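Home Program Speakers Slides Venue Contact

Speaker notes: Three grippers, one arm, and a lot of cardboard

[Wait for people to sit. The door at the back squeaks. Let it.]

Hello. I was asked for a talk on choosing a gripper, and the organizers wanted the word "journey" in the title. You'll see they didn't get it.

Setup, quickly. One arm, bolted to a bench. Three grippers that go on the end of it. The Findeton, a parallel jaw with long stiff fingers. The Porkitach, which is soft and looks like something you'd win at a fair. And Gina, our own, named by whoever printed the first label, and by the time anyone objected it was in the config files.

[Slide 2: the table of trials]

We ran 2707 grasps over the winter. 570 of those went in the bin because the wrist camera had dropped its exposure setting and was sending us beautiful pictures of fog. I mention it early so you can stop admiring the big number.

[Pause. Someone usually laughs here. If not, move on.]

Big objects first. Mugs, tape rolls, a shoe. All three grippers pick up a shoe. If your business is shoes, buy the cheapest one and go get lunch.

[Slide 3]

Soft fingers. Porkitach was lovely on anything round and forgiving. It also hid whatever it was holding from the wrist camera, every single time, so the controller was working from memory for the last inch. I've parked cars that way. I don't recommend it.

[Slide 4]

Gina. Fast, light, and she eats a fingertip pad every 700 cycles. We budgeted for one set. Don't ask about Gina's second month.

[Slide 5: controllers. Keep it under 7 minutes, they will want to argue.]

Position control was fine until something was a hair taller than the model said. Force control was fine until something weighed next to nothing. We ended up switching between them partway down, at a height we picked by squinting at plots. The paper will say "empirically determined."

[Slide 6: small parts. Slow down for this one.]

Small things in boxes are where the money goes. You have a wall to clear, a dark lining, and a target that's shiny in one spot and mostly gaps in the others.

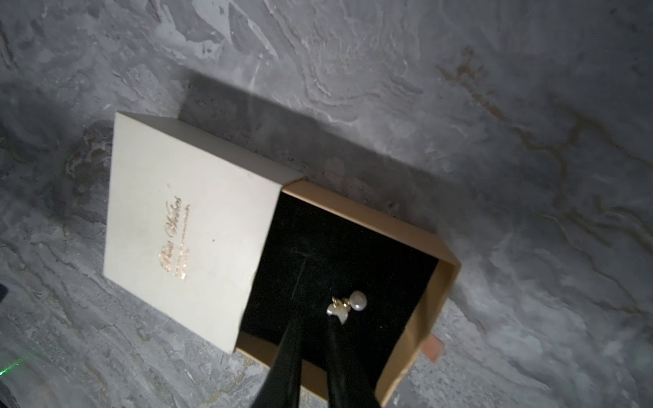 Ó Dálaigh objected at the dry run that the lining was a bigger problem than the fingers, and that we'd be comparing three grippers when we should have been comparing three cameras. Put the same jaws under a better sensor, the argument went, and half the failures would vanish from the table.

I said we'd look into it. We have one other camera. It's on the list behind the fingertip pads.

[Slide 7: what I'd buy]

For small parts, stiff thin fingers you can see past. For everything else, see the shoe.

[Questions. If asked about price, point to the handout. If asked about suction, drink water first.]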